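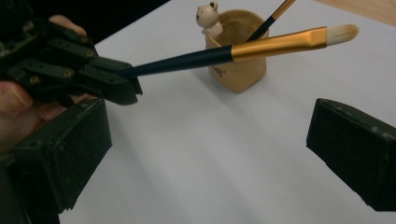 I bought the Buson watercolour pan set in June, after my old tubes became hard like stones, and I have now used it long enough to say something fair about it. It is the middle size, with 12 colours, made for people who paint at home and sometimes outside. I am a hobby painter only, so please read this as the opinion of somebody who paints in the evening after work, at the kitchen table. Most of my tests were done with an ordinary long brush, the kind with a dark tapered handle and a gold ferrule, and not with the little travel brush that comes in the box. I wanted to judge the paint, and the travel brush is too small for that. With a longer handle I can also hold my hand further back, and then the washes become more relaxed.

First the box. It is metal, painted grey outside and white inside, and the lid folds out to give you mixing places. The hinge was stiff in the first week and is good now. The pans sit in their places by a thin metal strip, and two of them moved a little when I carried the set in my bag. I bent the strip with my thumb and they have stayed since then. My previous set, from Zamani, had a plastic box which closed better but which stained pink after one month and never became white again. The Buson lid cleans well with a damp cloth, only the blue leaves a shadow.

The colours are well chosen, in my opinion. There are two yellows, two reds and three blues, then the earths, one green and a grey which I did not expect to like. The warm yellow is strong and you need very little. The burnt sienna is my favourite: it separates a bit on rough paper and gives a nice broken surface for walls and roofs. The cold red is weak. I must rub the pan quite long to get a proper colour from it, and when it dries it loses again some of its force. If you paint flowers, you will be annoyed by this. My neighbour Parvaneh Safavi, who paints almost only roses, tried it for one evening and gave me the set back very politely.

The green I would leave in the shop. It looks like a plastic plant, also when you put sienna in it. I mix my own green from the warm yellow and the darkest blue and I am happier.

Wetting the pans takes patience. I put one drop of water on each pan, then I go and make tea, and when I come back they are soft enough. Without this waiting the first strokes are pale and a little grainy. The instruction leaflet does not say anything about it — it is mostly a list of pigments in five languages, with the English printed very small.
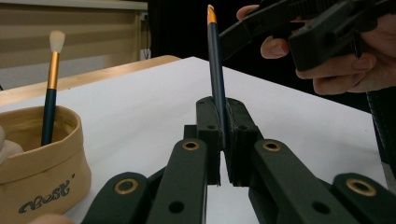
I should also say something about the paper, as many complaints I read about cheap paint are in truth complaints about cheap paper. On the Irik block, which is cold pressed and quite heavy, the Buson colours flow evenly and you can lift a mistake with a clean wet brush, except the dark blue, which stays where you put it. On a thin sketchbook everything dries with hard edges, and the grey becomes dirty. I draw first with a soft pencil, very light. A hard pencil makes a small valley in the paper and the paint collects in it, and you will see this line for ever.

I made a simple test for fading too. I painted a strip with all the colours, cut it in half, kept one half in a drawer and put the other on the window glass on the south side. After 27 days I compared them. The cold red was clearly paler, the second yellow perhaps a little, and the others I could not tell apart. It is not a scientific test, but I would not sell a picture with that red in it.

Single pans can be bought again, and this is for me a strong point. I ordered a new warm yellow and a second sienna from Imex. They arrived well packed, but the replacement pans are a hair wider than the original ones and I had to push them in with some force. Reinhold Oltmanns from my painting evening had the same with his.

About the price: the set costs more than the usual student boxes and much less than the professional ones, and I think it is placed correctly. The weak red and the ugly green are the two things I would change. For a beginner who wants landscapes, houses and skies, I can recommend it. For flowers and portraits, try to borrow one before you pay.

I give it four stars from five. The travel brush, by the way, I use now for cleaning my keyboard.

Reviewed by Seul-gi Byun, 10 Oct 2018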